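Fitting the Tufa Lowering Kit, Part 2: Front Springs and Setting Your Height 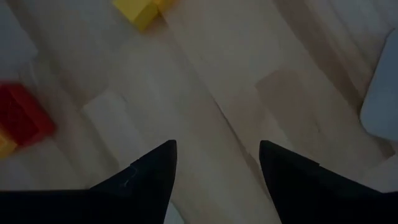
I've done this job on two of my own cars now (a wagon and a ute) and on more of my mates' cars than I care to admit, so what follows is the Tufa instruction sheet as I'd explain it to you over the bonnet. Part 1 covered the rear end. If you haven't done the rear yet, go and do it first, or you'll be measuring everything twice like I did!

What you need

Spring compressors (proper ones, the pair with safety hooks)
Floor jack and axle stands rated for the car
Socket set, breaker bar, torque wrench
Ball joint splitter
Wire brush, penetrating oil, paint marker
The bag marked F from the kit, with the rubber isolators in it

Caution: a compressed coil spring can kill you. If your compressors have bent hooks or chewed threads, stop and borrow a better set. I mean it.

Removing the old springs

1. Park on level concrete, chock the rear wheels and crack the front wheel nuts while the tyres are still on the ground.

2. Measure from the centre of the hub to the lip of the guard on both sides and write it down. Mine was 472 mm on the driver's side and a touch less on the other, which is pretty normal for an old car that's mostly carried one person.

3. Jack the front up and sit it on stands under the chassis rails. Give it a good shove. If it moves, do it again.

4. Wheels off, then undo the sway bar links and the bottom shock bolts. These will be rusty. Soak them the night before and you'll swear a lot less.

5. Put the jack under the lower control arm and take up a little weight.

6. Fit the compressors on opposite sides of the coil and wind them in evenly, a few turns each, swapping back and forth. Slow is fine, I put the radio on for this bit.

7. Split the lower ball joint, ease the jack down and lift the spring out. Keep your face and fingers well clear.

Note: mark each old spring left or right with the paint marker. If you ever put the car back to standard you'll be glad you did.

Fitting the new ones

8. Wire brush the spring seats and have a good look for cracks. My wagon had one hiding under years of grease, and Dagim Endale at Prillerside welded it up for me before I went any further (thanks again, mate).

9. Push the isolators on to the new springs. The part number ending in 743 goes to the top. The sheet has this drawing upside down in the early kits, so go by the number.

10. Seat the pigtail end in its pocket in the control arm, raise the jack and refit the ball joint with a new split pin.

11. Bolt the shocks and links back up finger tight only. Do the final torque with the car's weight on its wheels, otherwise the bushes sit twisted and wear out early.

Setting the height

Roll the car back and forth a couple of times and bounce the front before you measure again. You'll lose up to 11 mm more as the springs settle over the first few weeks, so don't panic if it looks a bit high at first. If one side is still up, check that pigtail before you blame the spring.

Caution: turn the wheels lock to lock and check for rubbing on the guards and brake hoses before you drive anywhere.

Get a wheel alignment straight after. And check with your local rules about ride height, as they do vary and a defect notice is no fun at all.

Part 3 is the Pikska steering damper, which fits with the same tools, so leave them out.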